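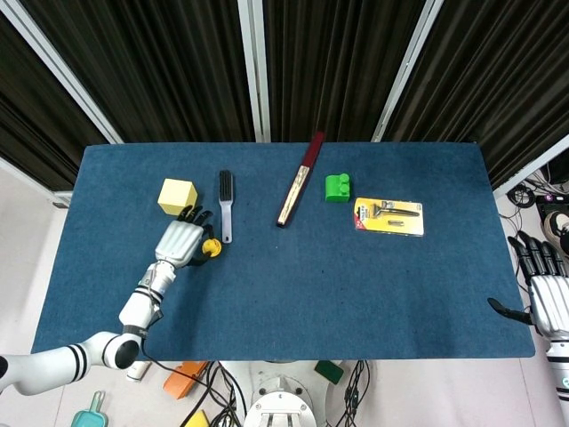 Parish hall kitchen and Sivano Road closure, plus other bits

May 26, 2023

Quick one this time, typing this between two meetings so forgive the state of it.

Sivano Road shuts at the Nillard end from the start of next month. Gas main. Diversion goes via the old dairy and adds a fair bit if you're coming from Prollthorpe, so leave early. The 47 bus won't stop at the chapel while the works are on. Nearest stop is the one by the garage. The 48 isn't affected, whatever the notice on the shelter says, that notice is wrong and I've rung them twice.

Hall kitchen. New cooker is in and it works. Old one went for scrap. Please read the sheet taped inside the cupboard door before you use it, the dials go the opposite way round to what you'd expect and the left back ring is fierce. Tea towels: take home, wash, bring back. We had 53 in January and I couldn't find enough to dry up after the lunch club. Check your airing cupboards.

Lunch club itself going well, thank you to everyone who has been cooking. Next menu is chicken pie or a leek and potato thing, with crumble after. Names on the list in the porch by the usual time please. If you need a lift say so when you sign up, not on the morning.

Allotments. Two plots coming free at Stoyanova Field, both at the bottom end where it gets a bit boggy. One has a shed, no door. Ronaldo Araújo has the waiting list and will be ringing round, so if you've changed your number let him know or you'll get missed. He also has tomato plants going spare, far too many he says, help yourself from the trays outside his gate. Leave the pots behind when your done with them.

Water butts: the tap by the top gate is dripping again. Turn it off hard. Harder than that.

Lost: one child's wellington, green, left foot. Somewhere between the playing field and the ford.

Found: reading glasses in a tartan case, on the bench by the noticeboard. Also a casserole lid, no casserole.

Plant sale money is counted and banked, and it will go towards the hall guttering. Quote came in higher than we hoped so we are getting annother. More on that next time.

Bins are a day late after the bank holiday. Brown bin too.

Items for the next issue to me by the 2nd please, short as you like.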